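Ensinar com a mão: minha primeira semana de demonstrações

Faz tempo que eu queria escrever sobre isso e finalmente sobrou uma noite livre!
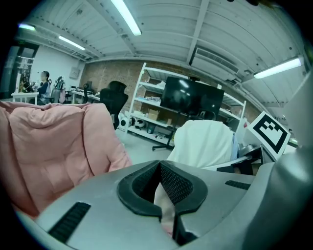 Quem me convenceu a largar o joystick foi o Iddrisu Mensah, lá da Orkadbridge. Eu teleoperava o braço com controle remoto e levava uma eternidade para fazer qualquer coisa, sempre errando a profundidade, sempre batendo o dedo da garra na mesa. Com a garra na mão é outra vida. Você pega o negócio pelo cabo, faz a tarefa como faria em casa e pronto, a demonstração está gravada (a câmera vai junto, olhando por cima dos dedos).

A meta da semana era juntar 300 demonstrações de pegar e soltar tecido. Nos primeiros dias eu mal passava de 100, e olha que eu me achava rápido! O problema era a pressa. Eu fechava a garra antes de chegar direito no pano, e depois o modelo aprendia exatamente essa mania. O Iddrisu viu os gráficos e só disse: "respira antes de apertar". Funcionou que é uma beleza.

Outra coisa que mudou tudo foi variar o ponto de partida. Em julho eu começava sempre do mesmo canto, com o cotovelo apoiado, e a política treinada ficava perdidinha se a gente deslocasse o pano 2 palmos para o lado. Agora começo de pé, sentado, pela esquerda, pela direita, às vezes meio torto mesmo.

O conjunto inteiro, que a gente apelidou de Prenero, fechou em 1255 episódios contando os antigos de teleoperação. Ainda quero separar os dois tipos e treinar cada um sozinho, para ver quanto o controle remoto está atrapalhando. O treino começa hoje à noite e eu já sei que vou ficar olhando a curva de perda até tarde.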